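Shared desks at Zirnthorpe library get small stands for keys and headphones
August 15, 2019

The public library in Zirnthorpe has changed the rules for its study room on the upper floor. From this week, every reader who uses a desk there is asked to leave the top clear at the end of the visit. To make this easier, the library is putting white wire stands on the desks, so that small things have their own place and do not spread over the work surface.

The stand is a simple one. It has a round base, one pole in the middle and several curved arms, and the ends of the arms turn up a little so that a key ring or a cord does not slide down.
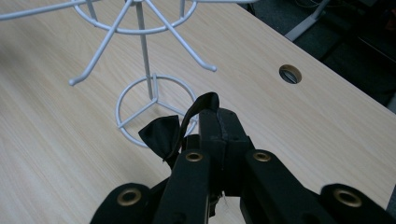
The library bought 60 of these stands from Jurkari, a small shop for household goods in the same street. According to Sunita Szabo, who is responsible for the study room, the idea came from the readers. In June the library asked them what they would like to change, and 478 people filled in the form. Many of them wrote that they arrive in the morning and find cups, chargers and papers from the evening before.

"People are not untidy on purpose," said Ms. Szabo. "They put the keys down, then the glasses, then a cup, and after one hour there is no place for a book. We wanted to give the small things one place."

The desks themselves stay the same. They have a pale wooden surface which many readers like, but marks from cups and ink are easy to see on it. The library asks readers to use a coaster and to wipe the desk with a soft dry cloth before they go. Sprays from home should not be used. Cloths are kept in the box next to the door.

Yi-chun Poon, a student who comes to the room four times a week, is happy with the change. She said that she now hangs up her headphones and has enough space for two open books. Another reader, Nestor Sebastian, would like the stands to be a little heavier, so that he can also hang his bag. Ms. Szabo answered that bags belong on the floor or in the lockers.

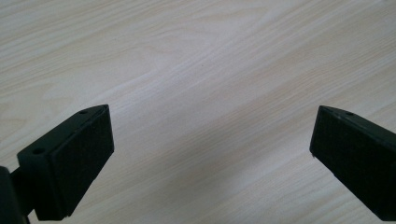
Can a reader reserve a clear desk in advance?
Reservations are possible at the front counter or by telephone, for a maximum of 90 minutes. Desks without a reservation are free for everybody.

The new rules are on the wall beside the lockers. Things left on a desk after closing time will be kept at the front counter for 2 weeks.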